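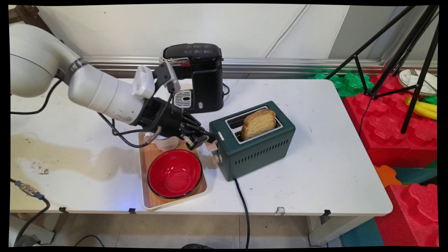

Breakfast Corner Notes and Photos

Welcome! Breakfast Corner is a small collection of pictures, notes and word lists on one of the nicest subjects going: making toast and setting it out with a hot drink. It is the breakfast part of the Tirkico household collection, and we had a great time putting it together. If you like toasters, trays, bread crusts and the everyday words people use for them, you are in the right place.

Maintained by Danilo Espiritu (pictures and file layout) and Imelda Abella (notes and word lists). Current release: Jul 12, 2018.

What is in the folder

photos/ has 800 pictures in 5 subfolders: toaster, bread, tray, drinks and table.
notes/ has one plain text file for each breakfast setup, 11 in all.
words/ has the word lists, one term per line, with the spellings we settled on.
README is the file you are reading now.

The toaster

Our favorite subfolder by a mile. The toaster is a two-slot model in a dark green that leans toward teal, with a matte finish. The lever and the round knob are cream, and both sit on one end of the body, lever on top. There is a row of ventilation slots low on the front. In the notes it is always "the green toaster", even in the ones where Imelda wanted to call it teal (we had a long and very happy argument over this, and green won).

We use "slot" for the opening and "insert" for the steel part around both openings. "Lever" is the part you push down, and "knob" is the part you turn. Please don't swap them in your own notes if you plan to merge with ours!

The bread

One slice at a time is the usual thing here, so there is often bread in one slot and nothing in the other. Please keep those pictures in when you sort. They are some of the best for looking inside a toaster, with the thin heating wires and the rack showing along the wall of the empty side.

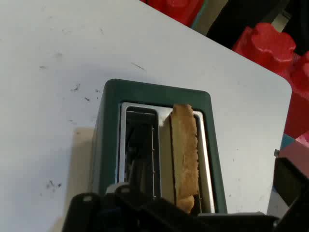 For bread color we use four words: pale, golden, brown and dark. Crust gets its own word, as it tends to be a shade deeper than the middle and can be pretty uneven along the edge. A slice can be "golden, crust brown" and that is a perfectly good entry. Go by what you see in the picture. If two people can't agree, write both words with a slash between them and move on — we do it all the time.

The tray and the drinks

Next to the toaster there is a rectangular tray with a light wood-grain surface and a cream-white rim. A red bowl with a black outer rim goes on it, and so does a small translucent white cup. A black single-serve coffee maker with a silver ribbed drip tray stands behind. Note that "tray" on its own always means the serving tray in our files. The one on the coffee maker is "drip tray", two words, every time. Danilo learned this the hard way after a search and replace that took him an evening to undo.

How the notes are written

Each note file has 9 lines. The first is the setup name, the second is who wrote it, and the rest are free text on the food, the dishes and how things are laid out on the table. A typical line reads like this:

bread: one slice, rear slot, golden, sticks up above the top

Front and rear are used when the toaster is seen from the long side. From above or from an end we write left and right as seen in the picture, so the same slot may go by two names in two places. Check the view before you compare lines.

Setup names

Two setups go by short names in the notes. Aria is toast with a bowl and a cup, and Javier is toast with coffee. The names came out of a hat and mean nothing at all, but we have grown fond of them.

Known problems

The tabletop has small dark specks and scuffs in places. A few early notes call these crumbs. We are going through them and changing the word to "specks", except where the writer was at the table and really did mean crumbs.

Some of the older files spell "golden-brown" with a hyphen and some without. Both will turn up in a search for "golden", so we left them.

Using it

Class projects, vocabulary lessons, drawing practice, cooking pages — go for it. A credit line reading "Breakfast Corner, Tirkico" is all we ask.

Coming next

Jisari, the lunch set, is planned for October. Imelda already has a page and a half on sandwich words, and if you have strong feelings about "heel" versus "end piece", please send them her way.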